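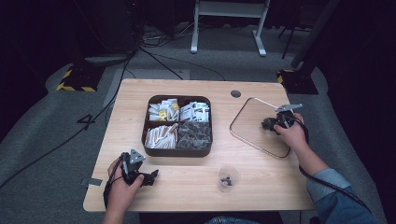

Tea mornings return to Granström reading room

2022-04-04

The long-awaited tea mornings are coming back to the Granström reading room, and regulars who have missed a good natter over the newspapers will be very glad to hear it. Gunvor Fagerlund, who ran them for 20 years before handing over the keys, has promised to come along to the first one and cut the cake herself.

Her successor, Birger Lindholm, hopes to keep things much as they were, though he has put the start back to 10.30 so that people coming in on the Vemilitz bus needn't rush. Tea and coffee are free, there is a quiet corner for anyone who would sooner just read, and the local history shelves have been tidied and put in proper order at last.

The mornings will run every fortnight until July. There's no need to book, and newcomers are very welcome indeed.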